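Shared kitchen and meeting room: crumbs, wipe-down products and who cleans the table

Forum > Facilities and Office Management > Cleaning and Surfaces
31 replies, showing selected page

hlangat
Feb 18, 2026

We have a long white conference table that doubles as a lunch table for one floor of the building. The top is a white laminate on MDF, bought through Fidberg, matte finish. It has developed a yellowish haze in the areas where people eat. The haze does not come off with a damp microfiber cloth or with dish soap.

The cleaning contract specifies a quaternary ammonium disinfectant every evening, spray and wipe, no rinse. I suspect residue. The contractor says staining from food. Has anyone separated the two causes on a matte laminate? A replacement top was quoted at 498 before delivery, so I would like to know what I am dealing with first.

Halima

tabletop_rj
Residue, most likely. Quats leave a film if they are not rinsed, and a matte surface holds more of it than gloss. The film is slightly tacky and picks up skin oil and food grease.

Test: pick a patch the size of a postcard. Wipe with warm water, then a cloth with 50/50 white vinegar and water, then warm water again, then dry. If the patch comes up lighter than its surroundings, it was film. If it does not change, you have a stain or the laminate has yellowed.

Do not mix the vinegar with anything containing bleach.

Rasha

L.Nasrallah
I would be careful with the vinegar step on an older top. If the edge banding has lifted anywhere, any liquid gets into the MDF and swells it, and swelling does not reverse. Damp cloth, not wet. Keep it away from the seams.

I also disagree that it must be film. Turmeric, mustard and curry will all stain matte laminate, and the stain follows where people sit. Film would be even across the whole top if the whole top is sprayed every evening.

tabletop_rj
Only if nothing touches it afterward. The film goes down evenly and the grease does not. That gives you exactly the pattern in the first post.
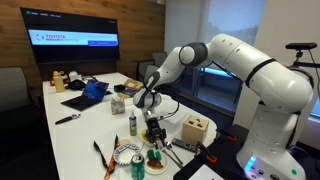
Products people have listed so far

Trutura neutral cleaner -- pH 7, dilute, no rinse needed at the stated ratio. Three of us use it daily.
Ludeck stone and laminate spray -- leaves a slight sheen on matte. Fine on gloss.
Tannous degreaser -- strips film very well, too strong for every day. Rinse twice.

Somebody please correct the list if I have a product wrong.

D_Holub

eftychia.k
Correction on Ludeck. The sheen comes from the ready-to-use bottle. The concentrate does not have the polymer in it. I had the same complaint and changed over in April of last year, and the sheen wore off within a few weeks.

L.Nasrallah
The concentrate was reformulated. Check the safety data sheet that comes with your batch. Mine lists the polymer.

eftychia.k
Mine does not. Possibly we are buying from different regions. I will look at the sheet revision number on my next order.

hlangat
Results. I did two patches, one where people eat and one at the far end that gets little use.

Eating end: vinegar step lifted most of the haze. A faint yellow mark remained, the shape of a bowl or mug base.
Far end: came up lighter as well, less than the first. So there is film over the whole top.

The remaining mark did not respond to baking soda paste left on for ten minutes. I did not scrub.

tabletop_rj
Then you have both. Film over the whole top, and a stain under it at one seat. Lama gets half of this one.

L.Nasrallah
I will take half.

For the mark, 3% hydrogen peroxide on a folded paper towel, covered with plastic wrap, one hour. Check it at the half hour. Turmeric fades under peroxide, and it also fades in daylight if the table is near a window. Coffee is slower.

D_Holub
Whatever you do about the mark, get the contract changed or the haze will be back. Ours now reads "neutral cleaner daily, disinfectant weekly with clear water rinse after dwell time." The dwell time matters. If they spray and wipe at once, you get the residue without the disinfection.

It added 297 a year for the rinse step. Cheaper than a top.

hlangat
Does your contractor sign for the rinse? Mine will agree to anything in writing and then skip it.

D_Holub
There is a column for it on the weekly sheet. I also run a dark cloth across one corner now and then. Film shows up on a dark cloth as a gray smear.

hlangat
Peroxide update: one hour, mark is fainter but still there. Repeating tomorrow. I have asked the contractor for a revised price with the rinse included and will post the figure when it arrives.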